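## 3. Arm Setup and Upkeep

This section covers how the arm was put together, mounted, zeroed and kept running over the trial period. Most of it is ordinary bench work. We report it in some detail because low-cost printed arms are often described only by their parts list, and two groups building from the same files can end up with machines that behave quite differently.

### 3.1 Printed parts and fasteners

The arm was printed in two batches. The first batch gave us the base housing and the upright link, the second gave us the upper arm, the wrist and the gripper. We changed filament between batches, so the lower section is orange and the upper section is mint green. The color has no bearing on the results, but we found it handy in the repair log, where "orange" and "green" are used for the lower and upper sections, and we keep to that usage here.

Parts were cleaned up with a file before assembly. The servo pockets came out slightly tight on the orange parts. We opened them by hand until each servo could be pushed in with the thumbs and would not rock. A servo that rocks in its pocket adds play that no later calibration can remove, and a servo that has to be hammered in may crack the wall of the pocket along a layer line. We cracked one base housing this way and reprinted it.

All screws were tightened in two passes. On the first pass they were run in until the head touched the plastic. On the second, after the joint had been moved by hand through its full range, they were given a further quarter turn. Thread lock was not used on screws that go into plastic.

### 3.2 Mounting

In July the arm was clamped straight to the desk. This did not work well. The clamp had to be taken off whenever the desk was needed for other work, and each time it went back the base was in a slightly different place. Stored poses then had to be taught again.

We replaced the clamp with a timber base. The arm is screwed to a rectangular wooden block, and the block is joined to a wider plank so that the two form an L. The timber is rough-cut and we did not plane it on top. The control board sits on its own printed holder beside the arm, so arm and board can be lifted and carried as one piece without unplugging the servos.

The work surface is a separate particleboard square, laid flat on the desk in front of the base. It is not fixed to the base. Keeping the two apart means the board can be swapped when it gets worn, but it also means the gap between them must be checked at the start of each session. We use a short steel rule for this and push the board back against two pencil marks on the desk.

### 3.3 Wiring

Servo leads follow the outside of the arm, with a loop of slack left at the elbow. The length of that loop matters more than we expected. In our first build the slack was too short, and the elbow lead pulled on its plug each time the upper arm was raised. The fault showed up as a brief twitch in the wrist, and we spent two sessions looking for it in the control code before we looked at the plug. In our second build the loop was too long and caught under the gripper. The present length was found by moving the arm by hand to both ends of its travel with the power off and taking up whatever slack was left over.

The board is connected to the host computer by USB. The cable is led away from the arm on the side opposite the work surface. Control software is our own package, Skomier, which sends joint targets and keeps a plain text log of every command.

### 3.4 Zeroing and the ready pose

Each servo was zeroed before its horn was fitted. The servo was powered, sent to the middle of its range and left holding there while the horn was pressed on as close as possible to the drawing angle. The splines on the horn allow only certain positions, so a small error remains at every joint. This error was measured once per joint and stored in Skomier as an offset.

After the joints were zeroed we taught a ready pose, from which every trial begins. The upright link leans up and toward the board side of the desk, the upper arm is held level, and the wrist hangs down with the gripper open and its tips a little above the surface (Figure 2). The ready pose is also our main check on the state of the arm. If the tips are too high or too low when the arm is sent there, something has slipped, and no trial is run until the cause has been found. 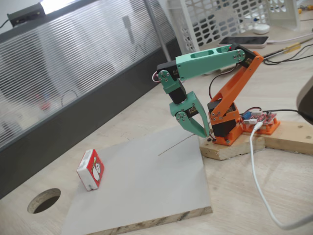 **Figure 2.** The arm on its timber base with the upper arm level and the gripper open. The control board is to the right of the base. The small red and white box stands on the particleboard work surface, clear of the gripper.

### 3.5 Routine checks

The same checks were made before every session, in the order below. They were kept short on purpose, as an earlier and longer list was being skipped.

1. With the power off, move each joint by hand and feel for grit or a tight spot.
2. Press lightly on the end of the upper arm and watch the elbow for play.
3. Look over the servo leads, mainly at the elbow and where they enter the board.
4. Set the work surface against its marks.
5. Power up, send the arm to the ready pose and measure the height of the gripper tips.

Screws were checked every 50 cycles and the full offset measurement was repeated every 500 cycles. One cycle is a move from the ready pose to the box, a grasp, a lift, a release and a return. In total the arm ran 2169 cycles on the present base.

### 3.6 Faults and repairs

Loose screws at the elbow were the most common fault. The elbow servo is held by short screws into printed plastic, and it takes both the weight of the wrist and the jolt when the gripper closes. Tightening them cured the play for a while. Once the plastic thread had begun to strip, though, tightening made things worse, and the green part had to be replaced. We now reprint the upper arm with thicker walls at that end. The two long slots were left as they were, as they save weight and we saw no cracking near them.

The second fault was drift in the base joint. Over a long session the arm would return to a ready pose turned slightly to one side. We first blamed the servo and changed it, with no effect. The real cause was the screw holding the horn, which had backed out just enough for the horn to ride up on its splines. The old servo was tested on the bench, found to be sound and kept as a spare.

Gripper wear was slower and easier to deal with. The curved fingers are printed in one piece and the tips round off with use - mostly from touching the particleboard when the pose has drifted low. A worn finger still closes on the box but tends to let it turn. Changing a finger takes 10 minutes, including the check of the ready pose afterward. We replace both fingers together so that they wear as a pair.

One servo failed outright, at the wrist. It became stiff over the course of a session and then stopped holding position. After the new servo was in place its offset was measured afresh. The offset from the old servo cannot be carried over, even when the new one is the same model, because the splines do not line up the same way.

### 3.7 Comparison with the second build

A second arm was built from the same files at our Kasavau site and mounted on a metal plate. Its faults were much like those in Section 3.6, with elbow screws again at the top of the list. It showed less change in tip height between sessions, which we put down to the plate. Our timber base moves a little with the weather in the room, and the offset had to be corrected more often as a result. For trials of the kind reported in Section 4 we judged this acceptable - the grasp height has enough margin to absorb it - but a group needing finer placement should use the plate.

Print files, the offset table and the repair log for both arms are stored with the Skomier source. The versions used in this paper are those of 19 October 2026.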